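What the robot cell means for the packing line

Since the January newsletter is the first one to go out after the announcement, we are giving this item more room than usual. Most of the questions that came in through the suggestion box were about the robot arms, and most of them were about jobs and shifts. The technical part comes first because the rest depends on it.

Kellent currently hand-sorts every foam insert that goes into the Tromia and Brekby kits. Pieces come down the belt from cutting, a person picks each one up, checks it and puts it in the right bin. On a normal shift one sorter handles 510 pieces. It is light work, but it is the same reach and the same wrist turn all day, and it has been the top item on the strain reports for two years.

The plan is to move that one step to robot arms. The trial setup is small: a conveyor, a storage bin, and foam pieces in different colors so it is easy to see whether a piece ended up where it was meant to go. The floor of the cell is covered with brown paper and marked off in blue tape squares.

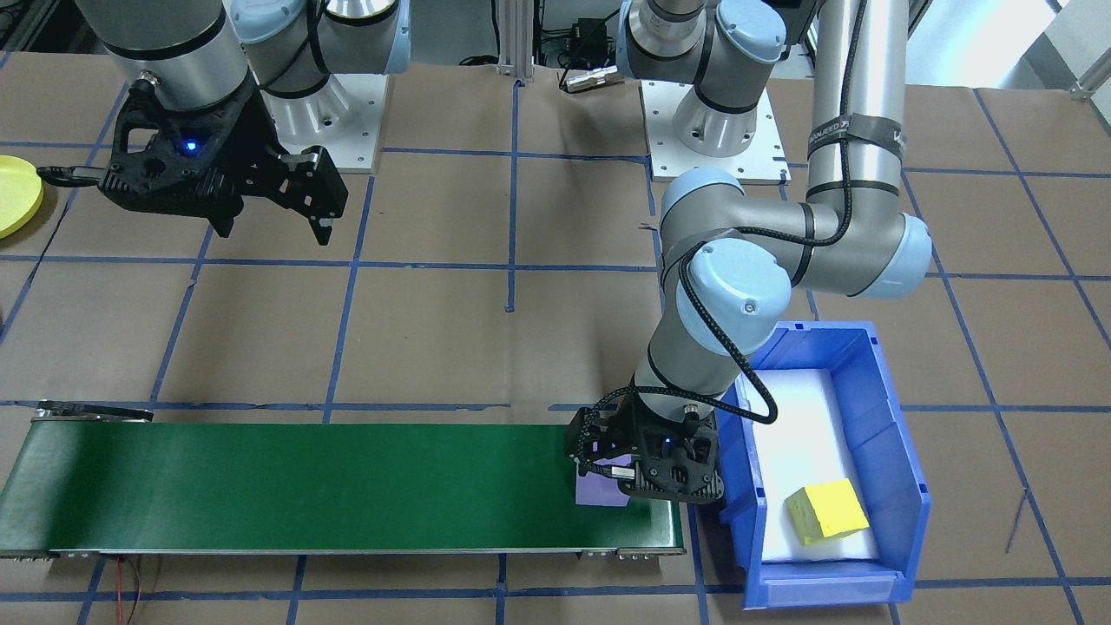 Two arms share the trial cell. The one on the right is at the end of the belt with a purple piece.

Only the sorting step is part of this. Cutting, kit assembly, final check and shipping stay as they are. The arms do not inspect anything. If a piece is torn or cut short, the arm will pick it up like any other, so the check that sorters now do by eye and by feel has to go somewhere else. It is moving to the assembly tables, and the target time per kit is being raised to allow for it. Several people asked about that in writing, and the answer from production planning is yes, the new time will be posted before anyone is measured against it.

Seven people now work as sorters across the two shifts. None of the seven positions is being cut. Four will move to kit assembly, which is short-handed and has been covered with overtime since the fall. The other three will be cell operators. The operator job is a new grade and pays more than sorting. It covers starting and stopping the cell, clearing jams, changing bins, keeping the log and calling maintenance when something is beyond a simple reset. All seven have been asked for their preference. Where more people want a spot than there are spots, it goes by seniority, as in the agreement.

Training for the operator grade is 50 hours, all of it on paid time. Half is with the Khondokar installers and half is on the floor with our own maintenance group. You do not need to know programming. You do need to be able to use the handheld pendant, and you need to be signed off on lockout before you go inside the guarding for any reason. People who start the training and decide it is not for them can go back to the assembly list without losing their place.

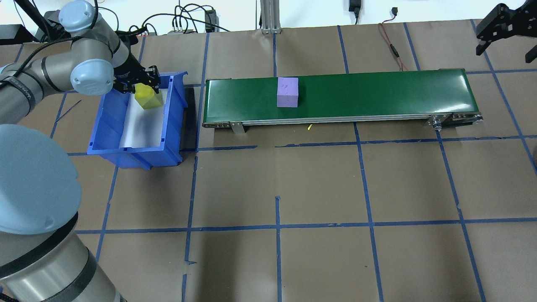 Yellow block over the blue bin, purple cube still on the belt.

The strain question came up more than any other. Sorters who move to assembly will still be using their hands, but the motions vary more from one kit to the next and the tables can be raised or lowered. Rotation between tables will be every two hours. For operators the concern runs the other way -- long stretches of standing and watching, then a rush when something stops. The safety group has asked for a stool at each cell and for operators to swap with an assembler at mid-shift. The stools are approved. The swap is still being discussed.
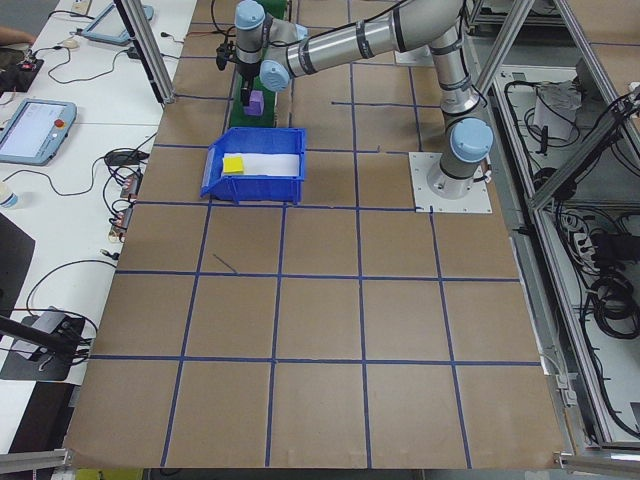
Noise, lighting and floor space are the remaining items from the comment cards. The cell will take up the area between column 3 and the old label station, and the walkway there shifts toward the wall. On the trial setup the workbench runs alongside the table, with the pendants, the little circuit boards and a lot of black cable all on it, and the people who do the resets here have asked that cables on our floor be routed overhead or in covered trays. That request went to Khondokar and is in the layout now. The lights over the label station will be replaced at the same time. Noise readings will be taken with the cell running and posted next to the time clock.

The trial log is open to anyone who wants to read it. There are 362 entries in it so far, and a paper copy is kept in the binder at the maintenance window. Dropped pieces and stoppages are written up there along with everything else.

A question-and-answer session for both shifts will be held in the break room, with times to be posted on the board. Second shift gets its own session this time -- last year's was held at 2 p.m. and hardly anyone could come. Cards can still go in the box and do not have to be signed.

Kellent Floor News | 28 January 2023 | Questions: use the comment box or the maintenance window | © Kellent | Back to top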